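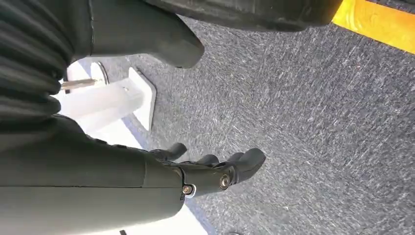
Floor marking and hand clearance for dual-arm cells -- what are you using?

Forum: Cell Layout and Safe Working
Replies: 7

kerbline
We are rewriting the local rules for our shared lab at Tukley. The existing rules were written for fixed arms behind guarding. We now run arms with fingered hands in an open room where people also have desks, and the old text does not fit. Three points are unsettled.

1. Whether floor tape marks the reach of the wrist flange or the reach of the extended fingertip.
2. Minimum gap between the two hands when both arms are live.
3. Whether loose leads are allowed on a worktop inside the reach envelope.

The draft says fingertip, 32 mm and no. The 32 mm has already been challenged. Interested in what other sites have written down, as opposed to what they do.

ovalwasher
Fingertip for the tape, always. Measure with the hand open and the thumb in its worst position, then add the stopping distance at the highest speed the controller will permit. That last part gets missed. People measure at teaching speed and then put the tape down.

On carpet, check the tape monthly. The edges lift and it becomes a trip hazard of its own.

hexfourteen
Disagree on fingertip. If the hand is swapped the tape is wrong. We mark from the flange and add a fixed allowance that covers the longest tool on the register. One line, never moved.

ovalwasher
Then your line is wrong for every tool except one. Operators learn that the outer part of the zone is never used and start standing in it.

hexfourteen
That is a training matter. A line that moves each time somebody changes a hand is a worse problem. We had two generations of tape on the floor at Vimon and visitors followed the older one.

kerbline
Both noted. The draft could take the fixed line, with the tool register listing which hands it covers. Anything longer than the register maximum would need a fresh assessment before power is applied.

Wording for point 3 as it stands:

"No lead, plug or adapter shall rest on a worktop within the reach envelope unless it is fixed at intervals or held in a channel. Containers with open compartments shall be positioned so that no lead crosses them at any stage of the task. Drinks, spare boxes and display screens shall be kept outside the envelope."

Comments on that would be useful. The benches get used for sorting tasks in the morning and general work after that, so things migrate.

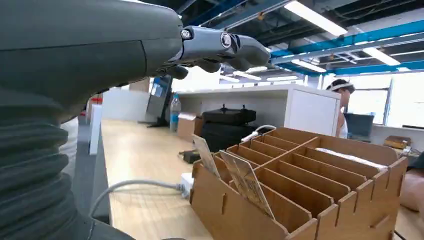 plainbearing
The wording on leads is too strict to be followed. A short lead lying flat is low risk if the planned path never goes near it. What matters is slack. A loop standing proud of the surface can be hooked by a curled finger, and the motor current rise may be too small to trip anything before the plug comes out. I would limit the height of any loop above the worktop and drop the blanket ban.

hexfourteen
A height limit needs somebody to measure it. A ban can be checked from the doorway.

plainbearing
A ban that is broken every day cannot be enforced on the day it counts. We had one at Bakilana and it lasted until the first camera was added.

ovalwasher
On drinks I would not give way at all. Liquid containers outside the envelope and not on the same surface. For screens, "outside the envelope" is enough provided the stand cannot be pushed in by a chair or an elbow.

tallow_and_tin
Back to point 2. Where does 32 mm come from? If it is from the software default it is not a justified figure. Collision models usually treat each finger as a simple capsule and ignore bellows, screw heads and anything else added at the wrist. We put a margin on the model first, then set the gap. Also state whether the gap applies during hand-over, when the two hands have to come together by design.

kerbline
It is the default in Coda, carried over from the previous cell. Fair point. Hand-over will be written as a separate mode with its own speed cap, and the gap will apply in all other modes.

hexfourteen
What cap?

kerbline
Not set. Tests start Monday. Force readings at the fingertip first, then the speed follows from those.

tallow_and_tin
Take the readings with the covers fitted. They change the stiffness at the wrist more than you would expect, and a result taken without them does not carry over.

kerbline
Agreed, added to the test sheet. Revised point 3 will keep the ban on unfixed leads for unattended running and use a loop height limit for attended work. I will post the full text once the gap figure has been redone.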